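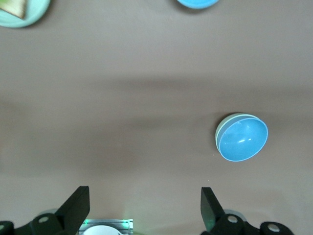 Wrist camera view, table clearing station. Gripper open, light blue bowl on the right.

Hamia table clearing kit, trial unit
Safety check before purchase decision
Site: Clestden, staff dining room
Date: January 7, 2018
Checked by: Olga Aguiar
Present for the supplier: Kimutai Kirui
Unit number: 2039

1. Table and working area
Surface matt, no strong reflection: OK
Surface free of spills: OK
Shadow over the working area: NOTE
Comment: A wide soft shadow goes across the middle of the table. Mr Kirui says the camera can manage it. I would like to see the same test with the blinds closed.

2. Gripper
Both fingers fixed, no play by hand (power off): OK
Finger tips without sharp burrs: OK
Bolt heads on the two brackets tight: OK
Gap between open fingers free: OK
Comment: The left bracket has a place where a finger of a person can be caught. Please put a cover or a warning label. Manual page 11 speaks only of the right side.

3. Indicator lights
Green lights on both sides of the white dome lit: OK
Meaning of the colours explained in the manual: NOT OK
Comment: The manual gives green as "ready" on page 9 and as "moving" in the table at the end. One of these must be corrected.

4. Dishes
Bowl of plastic: OK
Tilted bowl included in the test: OK
Plate with food included in the test: OK
Comment: The blue bowl lies tilted, with the inside up. For such a position the supplier recommends to take it by the rim. The plate in the far left corner still has a piece of food on it, like bread or a sandwich. The offer does not say if food must be removed by staff first. To be asked in writing.

5. Stop and speed
Emergency stop reachable from both sides of the table: OK
Speed limited to 70 per cent during the trial: OK
Restart only by key: OK
Comment: The key was left in the switch during lunch. It must stay with the shift leader, Gleice Queiroz.

6. Papers
Risk assessment received: OK
Spare parts list with prices: MISSING
Cleaning instruction for the gripper: MISSING

Result: trial may continue with a trained person beside the table. No purchase before points 2, 3 and 6 are closed.

Copy to: Edivaldo Fontes, purchasing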